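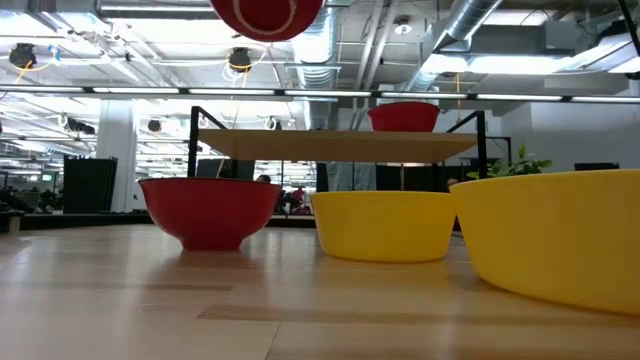

Gisela Bauerfeind said she had read the brochure twice and still couldn't find the part where it said what the thing cost.

"It depends on the plan," said Pettigrew.

"It's an arm that tidies bowls. How many plans can there be?"

There were six. Pettigrew had helped to write four of them and didn't fully understand the other pair, so he took her through the Koso Essential, which included the arm, the gripper, a year of support from Dristent and something called colour confidence.

"Colour confidence," said Gisela.

"It knows red from yellow."

"And on the plan below that?"

"It has a view," said Pettigrew, "but it keeps it to itself."

She wrote this down. Pettigrew had been selling for Dristent long enough to fear a customer with a pencil. Finitz ran canteens, dozens of them, and had sent Gisela with a list of 47 questions, numbered in advance. By eleven they had reached question nine, which was whether the Koso minded being watched.

"It doesn't mind anything," he said.

"Our last machine did. It was fine until the area manager came, and then it put a ladle in the bin."

Pettigrew said that would have been a calibration issue. He said this about most things, including his divorce.

He started the next run from the tablet. The job was simple enough on paper: red bowls with red, yellow with yellow, anything on the shelf to come down and join its relations. The Koso thought about it. There was a small hum, which the brochure described as whisper-quiet and which Gisela described, under question ten, as a fridge with something on its mind.

"Is it stuck?"

"It's planning."

"My nephew plans," said Gisela. "He's been planning since July."
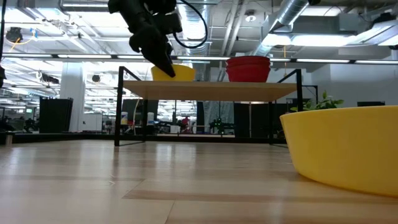

Pettigrew found that he was holding his breath, and let it out through his nose in what he hoped was a relaxed way. He had seen the Koso do this hundreds of times. He had also seen it, one bad morning in front of a hotel chain, pick up a bowl, carry it the length of a table with enormous care and set it down exactly where it had started. The hotel people had clapped. They hadn't bought one.

"What if somebody leaves a spoon in?" said Gisela.

"Spoons are in the Koso Plus."

"Soup?"

"Soup is on the roadmap."

She looked at him for a while. "Mr Pettigrew, we are a soup company. We do other things, but if you asked people what we do, they'd say soup."

He explained that the roadmap was a very active document. He explained that early customers would have a real say in soup. She turned over a page and he saw that question eleven had been crossed out and replaced with the word *soup*, underlined, and that questions twelve to twenty had a bracket beside them with an arrow going back up to it.

"My lads can clear a room in nearly two minutes," she said. "With soup."

"But they go home."

"They do go home," Gisela admitted, and for the first time that morning she looked at the arm with some warmth. "Does it want a lunch break?"

"No."

"Well, I do. Is there anywhere round here that does a decent soup?"

Pettigrew put the tablet down and went to get his coat.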